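Mesh produce bags (and what to do with the leftovers)

I've been making my own fruit and veg bags for years now, mostly out of old net curtains and whatever turns up in the remnants bin, and people keep asking me how I stop the mesh going all over the place. It does go all over the place! It stretches one way and not the other, it slides off the table while you're looking for the scissors, and pins fall straight through the holes. But you do get the hang of it, so these are the things I wish I'd known in my first week.

Wash it first

Net curtain especially. Mine goes in a pillowcase with the end knotted, 30 degrees, and then over the airer. Don't wring it. If you've bought new mesh with a bit of stiffness in it, you might be tempted to cut it while it's still crisp, and I did that once and ended up with a set of bags that came out of the wash too small for a cauliflower.

Work on a pale table if the thread is dark, a dark one if it's pale

With cream mesh on a white table I lose the edge constantly, so for cutting I slide an old navy towel underneath. It grips the fabric as well. For drawing I go back to the bare table, where a brown or black line is much easier to see.

Clips, not pins

Clothes pegs are fine. So are bulldog clips. My friend Tímea uses hair grips and swears by them, though I find they snag. Put one at each corner and then one in the middle of every side, and smooth outwards from the centre before you do the last one.

Cut along a row of holes

Pick a row and stick to it, even if the edge looks wonky compared with the table. The mesh knows where straight is better than you do. Long scissors, slow snips, and leave a good finger's width for the seam.

Sew it over paper

If your machine chews mesh, put a strip of baking paper underneath, sew through both and tear the paper off afterwards. French seams if you're feeling patient (I'm usually not), zigzag if it's a Monday and you just want somewhere to put the onions.

Draw your shapes straight on

I like a little motif on each bag so I can tell the mushrooms from the loose sprouts at the bottom of the fridge, plus it uses up odd bits of felt. Use a proper ink pen with a soft tip and dab it along, as dragging it pulls the holes out of shape. Keep the outline small and simple, something like an animal head or a paw, and don't fret about a jagged bit. Pinch up a fold of the mesh next to the drawing before you stitch anything on, just to see how the line sits once the fabric bunches.

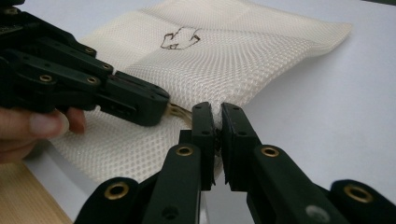 Save the offcuts

Long strips get rolled up and tied for scrubbing pans. Square bits go in the bottom of plant pots over the drainage hole, and the tiny ones hold soap ends by the sink.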